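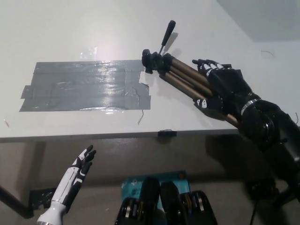

Equipment room: tripods and table tape

The Bustside equipment room will be closed for one morning this month so that the tripods can be checked and the worktables cleaned up. Bookings already made for that day will be moved to the afternoon.

The tripods get the most use of anything we lend out. There were 223 loans last year and 276 the year before, and the wear shows up in the same places every time: leg locks that slip, pan handles that work loose, and mounting plates that go home in somebody's camera bag. If you have a plate that isn't yours, please drop it in the return box by the door. A tripod without its plate can't go out again until we buy another one.

Before you return a tripod, please:

Slide all three legs in fully and tighten the locks.
Fold the legs together.
Tighten the pan handle so it doesn't swing in the bag.
Leave the mounting plate on the head.

Set the tripod down on a table for checking – don't lean it in the corner, where it can fall on the light stands.

Gray duct tape is fine for marking out a work area on the white tabletops, but long strips laid side by side are slow to get off and leave glue behind. Please take up your own tape at the end of a session, and pick up scraps of tape, wire and thread while you're at it. Cleaner and rags are under the sink.

Two replacement heads have been ordered through Ranjbar and should be here before the end of May. The Randen branch will lend us a spare tripod until then. To reserve it, write your name on the sheet inside the cabinet door.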